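3.2 Package form and resting position

The second group of packages in the study was rigid tubes. We chose them because earlier shelf work by our group dealt almost entirely with bags and cartons, and because a tube of stacked or curled chips behaves differently from either once it leaves the shelf. A bag stays where it is put down. A tube can stand or lie, and when it lies it may roll until something stops it.

Items were bought in April from two shops in Jirkau and stored at room temperature in the closed cabinet used for the bag trials. Procházka and Kwak logged each item on arrival. Tubes with dents along the body were set aside, as were those with a lid that did not sit flat. After this, 33 tubes remained. All were kept upright until needed.

Each tube was laid on its side on a bare white table with no mat or tray under it. No attempt was made to line the tube up with the table edge, so the angle varied from one placement to the next. We recorded three things: which way the label faced, whether the long axis ran across the table or at a slant, and whether loose crumbs were present on the surface near the package. Crumbs were left in place until the record was complete and then wiped away with a dry cloth. Vidal repeated the angle readings for every tube without seeing the first set. Where the two readings differed by more than 2 degrees, the tube was laid down again and both were discarded.

Label direction mattered more than we had planned for. On a bag, the printed front is nearly always up or down. On a tube the print wraps around, and a small turn can take the product name out of view while leaving only the background color. Mansour therefore added a column for label color, which readers in the Santoro survey had used more often than the name when asked to pick out a flavor. Figure 4 shows a green tube in the lying position.

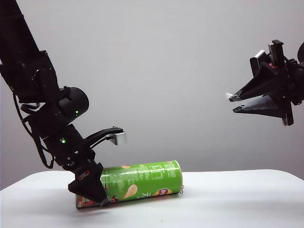
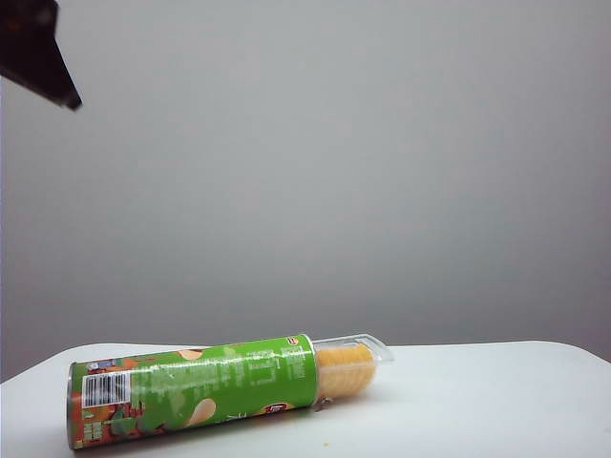 Figure 4. Chip tube with a green label, lying on its side on the white table.

Why were the tubes tested on their sides if they are sold standing up?

Shoppers and kitchen users often lay them down in bags, drawers and low cupboards, and the side position is where label direction and rolling have an effect that the upright position does not show.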